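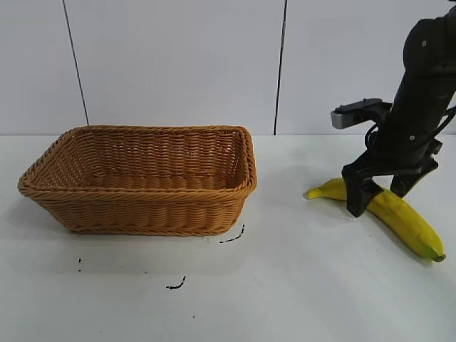 The Zostalwood method for keeping fruit fresh costs $32 and comes as a downloadable booklet, 11 pages of which are recipes. I bought it in January after the third person in a month told me it had cut their grocery bill. The core claim is that almost everything in your kitchen is ripening almost everything else, and that you can stop it by giving each fruit its own "zone." So the banana lies out on the bare tabletop and the woven basket beside it stays empty until the apples come home. Fine. My grandmother did much the same and never charged for it.

Some of this is real. Ripe fruit gives off ethylene, and a closed bag will speed up a hard avocado. From there the booklet takes off on its own. It promises 50 extra days a year of "peak eating," a number I could not trace to anything. I wrote to the company twice and got a coupon.

Biljana Gashi ran a produce stall for years before she took over the cold store at Lurkar, a small wholesaler, and she was kinder about it than I was. "Temperature, bruises, how old it was when you bought it," she told me. "After that you're fussing."

Then there are the gadgets. Caris sells a filter disk for the crisper drawer, and Ticona has a rival one in green. I ran both through spring. My strawberries went fuzzy on the usual schedule. The lettuce may have done a little better in the Ticona drawer, or I may have bought better lettuce.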